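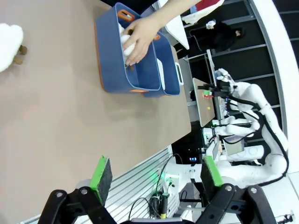
On the first day at Starberg they gave me a chair, a pair of handles and a number. The number was 53, and it was the number of good runs I should make before I could go home. I had worked eleven years in a kitchen, and I thought that a person who can carry four plates can also teach an arm to put toys in a box. The box was blue with orange edges, and a second one like it stood beside it. The toys were soft and white. When I moved the handles, the black fingers with the green trim moved too, but always a small moment after me, like a child who repeats the words of a prayer.

In the morning I was bad. I closed too early and the fingers held air. I closed too late and pushed the toy over the edge of the table, and my colleague had to walk round and pick it up. She did not complain. She had a habit to put her bare hand into the box after each run and take the toy by its middle, firmly, as one takes a loaf out of the oven, and then set it on the table again for me. I began to watch her hand more than the screen.

"You are thinking about the fingers," she said before lunch. "Think about the toy."

I said that the toy had nothing to tell me.

"Then watch where I hold it."

So I watched. She never took it by the head. She never squeezed it. She let her fingers sink until the toy stopped giving way, and only then she lifted. I tried the same with the handles. The lag was still there, but I waited for it, as I used to wait for the old lift in my building, without anger. The toy went up, over the orange edge, and down. She made a mark on the paper.

After lunch we did not speak much. The other machine in the room, the big white one with two arms, belonged to the Gratier contract and I was not allowed to touch it. I was a little jealous of the people who sat with that one. Two arms seemed to me a more serious job.

At run 41 I was tired and I did something strange. I lifted the toy, and before I let it go I gave it a small shake. It was my mother's movement. She did it with every piece of washing, every cushion, every coat, before she put it down anywhere. I had not decided to do it. The fingers shook the toy after me, a small moment late, and opened.

"Shall I delete that one?" my colleague asked.

The rule from Hegde, who paid for the runs, was clear. No extra movements. I looked at the paper and at the clock. It was already twenty to six.

"Was it a good run?" I asked.

"The toy is in the box."

"Then keep it."

She thought for a while with the pencil against her lip, and made the mark.

I worked there until November. By then I could make 85 runs in a day and my shoulders did not hurt. On my last afternoon they let the arm go alone, and I stood behind the table with my coat already on. It picked up the toy by the middle. It carried it across, slowly, and stopped above the box. I waited. My colleague waited too, with her hand on my sleeve.

Then the fingers gave the toy a shake, a very small one, and let it fall.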